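Equipment > Methods and tools > Flanisport hand-and-cart method

Last updated: 7th October

Flanisport

Flanisport is our method for teaching a robot with a full multi-fingered hand to work from shelves, bins and boards that haven't been tidied up for it. You get the training code, the recording tools and the mounting drawings for the wrist camera. It runs on the hand you already own, as long as that hand reports its joint positions.

The idea came out of an argument. Shamim Minhas thought the head camera was doing all the useful work. Shazia Gondal thought the wrist camera was, and that we were feeding it to the network in a way that wasted most of it. So we built the thing so you could weigh one view against the other at every step of a reach, and we've been having a great time with it ever since!

How it works

The head view picks the target and plans the approach. As the fingers close in, a small gating network (we call it Negri) hands more and more of the decision to the wrist view. There is no fixed switching distance. Negri learns it from the demonstrations, and it learns a different one for a wide shelf than for a deep bin, which pleased us a lot when we plotted it.

An open two-tier cart is a good test of this. The upper shelf gives the head camera a big plain surface, and a dark object on bright yellow is about as easy as picking gets. The lower shelf is another matter. The tier above hides whatever is pushed to the back, and the arm covers part of the rest on its way in.

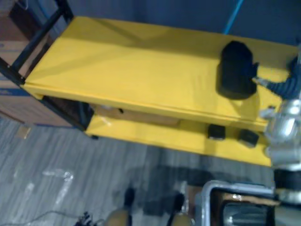
The arm at the top shelf of the cart, head view. Two small black blocks are on the tier below.

We leave the floor and the surroundings as they are. Packing scraps, cables and boxes all go into the recordings, and the policy has to cope. Earlier versions trained on a clean floor would now and then plan toward a shiny bit of plastic, and the fix was simply more mess in the data.

What you need to record

A working policy for one station takes 226 demonstrations in our hands. We started out thinking it would be closer to 2,000, and we had blocked out the whole of October for it. Four operators is a good number if you can get them, because people reach in very different ways and the gate seems to like the variety. Keep the bad takes too. Fevia, the labeling tool in the package, lets you mark the moment a reach goes wrong and keeps everything before it.

Set the wrist camera close. This is the part people resist, and we understand why: the fingers fill up a huge share of the view and it looks like a terrible picture. Give it a chance. The network is getting fingertip position and target position in the same image, with no calibration between them, and that is where the late part of the reach gets its accuracy.
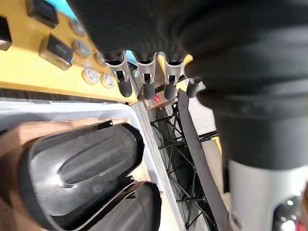

Small parts on a board are the setting where this matters most. Round metal knobs are low and pale and throw back light, so from the head they blur together with the joints of the hand. At the wrist you can tell a knob from a finger bracket by how it moves: the bracket stays put in the view and the knob slides past. Negri picks that up on its own from short clips, and we didn't have to add a separate hand mask. Dark parts in a bin work on the same principle, though black fingertips over black plastic are still our weakest case and we'd love to see somebody beat us on it.

Results so far

On our own benchmark, Zurenance, each policy gets 50 reaches per station. The gated version beats a head-only policy at every station we have tried. It beats a wrist-only policy everywhere except the shallow bin, where the two come out level. Shazia is still smiling about that one. We don't have good numbers yet for soft objects, and the gate can dither when the thumb swings across the target, so expect a pause there.

In the package

Training code and the trained Negri weights
Fevia labeling tool
Wrist mount drawings
The Zurenance station layouts and scoring sheet

Not included: the hand, the arm, the cameras and the cart. Any open cart with two shelves will do, and a bright color helps in the first week.

If you try it on a hand with fewer fingers than ours, write to Shamim. He has been wanting to see those recordings for ages.

Contact | © Flanisport | Back to top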